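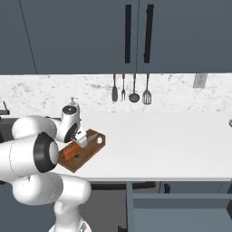

Page last changed: December

Teaching & Teleoperation > Hand Controllers > Hudico

Hudico Leader Arm with Kitchen Scene Pack

Pick up the Hudico leader and the arm on your screen moves with you. Turn your wrist and the simulated wrist turns; squeeze the trigger and the hand closes on the knife. We have had this controller on our own bench since the first version, and the new one is a real joy to use (the trigger is so much lighter!).

The scene pack gives you a full rendered kitchen to practice in, with a marble backsplash, a white counter and a cutting board set out at an angle. Cutting is the task we always start people on. You have to bring the blade down between the pieces and keep your hand steady, and you feel your own bad habits very quickly. Evelien De Smet, who wrote the pack, recorded 181 demonstrations while tuning it and still goes back for more.

Every run is saved as you make it. Play it back, trim the start, or throw it out with the pedal and go again. Slow motion can be set in 4 steps, and beginners should use the slowest for their first hour or so.

In the box: leader arm, table clamp, foot pedal, 3 grip sizes, USB cable
Setup time: some 5 minutes, plus the scene download
Works with: Hudico Studio on a desktop or laptop

Clamp the base to something heavy. A light desk will wobble, and the wobble ends up in your recordings.

Related items
Segers Foot Pedal, double
Grolov Table Clamp, wide jaw
Jerville Workshop Scene Pack
Hudico Spare Trigger Spring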